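The Datum

The survey office at Claltach had one rule about benchmarks, and it was painted on the inside of the door: a height is a difference. Evelien Van den Broek had read it every morning for most of her working life and had stopped seeing the words.

The job that June was a releveling of the line between the harbor and the old reservoir at Prevora. There were 15 marks on the line, most of them brass bolts set in church walls and bridge piers. The procedure was ordinary. Set the instrument midway between two staffs, read back, read forward, subtract, move on. At the end of the line, turn and run it again in the other direction. The two totals should agree to within a tolerance given by a formula that included the square root of the distance.

They did not agree. The outward run put the reservoir mark 5 millimeters lower than the published value. The return run gave the same figure with the sign reversed, so the misclosure was close to nothing. The work was good. The mark had moved, or the published value was wrong, or the harbor mark had moved and the reservoir had stayed where it was. Levels alone could not separate the three cases.

She wrote this down in the field book in the order given and drove back to the office.

The published values came from a survey by a man named MacLeish, whose books filled a shelf in the back room. He had worked alone with a hired staffman and had written in a hard pencil that left grooves in the paper. She took down the volume for Prevora and opened it on the long table by the window, where the light was good enough to read the grooves as well as the graphite.

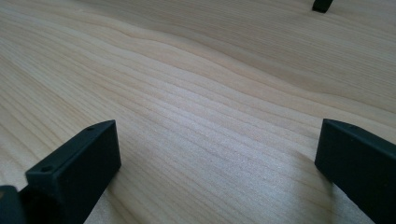
Dunmore asked from the doorway whether the staff constants had been checked before anyone started blaming the dead. They had, Evelien said. Both staffs had been on the comparator before the job and again after it, and the certificate was in the tray.

"Then it's subsidence," he said. "The whole hill is shale."

"The dam would have shown it."

"Has anyone asked the dam?"

She had asked the dam. The operators at Feraseo kept their own readings on a row of studs along the crest, and the studs had not moved against each other since they were installed. But the studs were referred to a single pin in the valve house, and the pin was referred to the reservoir mark. If the hill had gone down as a block, the dam would have gone with it and reported no change. She explained this and Dunmore went away to make tea, which was his usual response to a circular reference.

MacLeish's reductions were clean. She checked each page total against the sum of rises less the sum of falls and found no arithmetical error until the fourth evening. It was on the page for the Prevora road, at a setup beside a culvert. The forward reading had been entered, struck through and entered again with the last digit changed. The difference between the two entries was 5 millimeters.

A correction in a field book is supposed to carry initials and a reason. MacLeish had initialed all his others. He gave reasons such as "staff in mud" and "sun in glass" and, once, "horse." This one had nothing beside it. 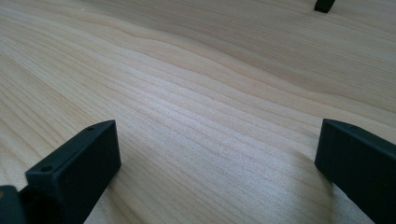

She laid out the options on a sheet of squared paper. If the struck reading was the true one, the published height of the reservoir had been wrong from the start, and the hill had never moved. If the second reading was the true one, MacLeish was right and the ground had changed since. The outward and return totals in his own book might have settled it, but he had closed his return run at the bridge below the culvert. The staffman's pay sheet, folded into the back cover, showed a half day.

So the last stretch had been leveled in one direction only. His published tolerance covered the whole line, and the report did not mention the half day.

She considered what the correction was worth. The reservoir height had been used to set the spillway, and the spillway had been used to draw the flood line through the lower town. Almost 500 houses stood near that line. A change of 5 millimeters would not put water into any of them. It was less than the thickness of a doormat. There was no practical consequence that she could find, and she spent an evening trying.

The difficulty was that the new value had to be published with a remark. The form allowed two. One was "mark disturbed" and the other was "previous value superseded, error in observation." The first put the fault in the hill. The second put it in MacLeish, on the evidence of one pencil stroke and a staffman who had gone home at noon.

Dunmore brought the tea and read the sheet over her shoulder. He said that MacLeish had a street named after him.

"It's a short street," Evelien said.

She did not choose that night. In the morning she signed out the instrument again, with 2,000 meters of fresh line to run from a rock mark on the far side of the valley, a bolt in granite that neither the dam nor MacLeish had ever used. It would take an extra week and there was no budget code for it. She left the code blank, wrote the reason in the margin and put her initials beside it.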